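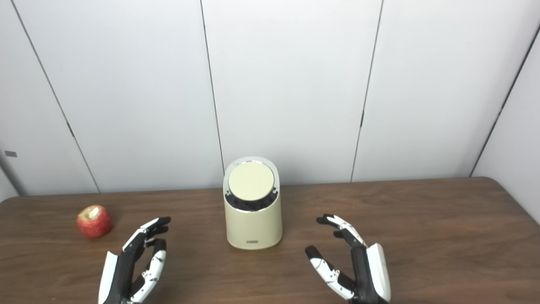 18/04/2018, bimanual bench, notes on the grasp planner

Picking up from where Muireann left it. The planner branch (she's calling it Cilanow, don't ask me to spell it twice) now builds and runs against the head camera without me having to restart the perception node by hand every few minutes, so that's already a better day than the last one.

Goal for the session was the two-handed lift on the cream canister. One hand each side, close together, lift straight up, put it back down. The apple is on the table as the distractor, off to the left, near enough to the left hand that the collision checker has to think about it.

First problem, and it took most of the morning: the canister fit. Our cylinder fitter assumes a flat top that's parallel to the table, and this thing has a slanted one, with the rear of the rim higher than the front. The fitter was splitting the difference and leaning the whole axis backward to make the top plane happy. So the planner very obediently leaned both palms backward to match. In the viewer it looked like the hands were about to tip the thing over on purpose!

Fix for now: take the axis from the side wall points only, throw away anything in the top band, and use the table normal as a prior. I set the weight on the prior to 70, which is a number I got by dragging the slider until it stopped wobbling, so Áine, if you have a proper way to choose it, please do. The height now comes from the highest rim point, so the bounding shape is a bit too tall at the front. Fine for a side grasp. Not fine for anyone who wants to come in from above.

Second problem was segmentation. The canister is pale cream and the wall panels behind it are white, and one of the panel seams comes down right behind it, a hair to the left. The edge detector loves that seam. In 5 of the 26 replayed captures the mask had a thin spike going up the seam like an antenna (Kevin laughed at this for longer than it deserved). I'd started writing a filter for it and then Kevin pointed out that we already have the table plane and the wall plane, so just drop everything within tolerance of the wall before segmenting. Ten lines. Spike gone in all of them. The apple never gave any trouble, it's red, it's on brown, bless it.

There's still some junk from the tabletop reflections, little floating blobs near the base. They mostly get killed by the minimum size check. I left the check alone.

Third thing, the pregrasp. Both hands come up from the near edge and wait either side of the object with the fingers curled and open. The left one was stopping closer in than I wanted, because the old pregrasp offset was measured from the object center and the apple's safety margin was then pushing the palm sideways. Changed it to measure from the surface of the fit. Now the right hand goes where it likes, it has all that bare table to itself, and the left takes a slightly lower path with its upper finger pointing into the gap between apple and canister. Not pretty, but the checker passes it.

Timing on the close: the left controller is getting its command 3 cycles after the right. I can see it in the log every single time, so it's not jitter. I suspect the message queue Ciarán put in back in November — it serializes the two arms, right first. For a light object that means the right hand starts pushing before the left is there to push back. I have NOT touched this. It wants a shared start timestamp in the command and I'd rather he did it than me.

To do:
- Úna wants the wall filter as an option in the main config, off by default. Name it something sensible.
- Rerun the replay set with the apple moved to the right side.
- Write a test with the slanted top so the fitter can't regress.
- Ask Ciarán about the timestamp before running any lift at full speed.

Branch is pushed. The replay logs are on Pirnville under my folder, and the viewer config is in there too.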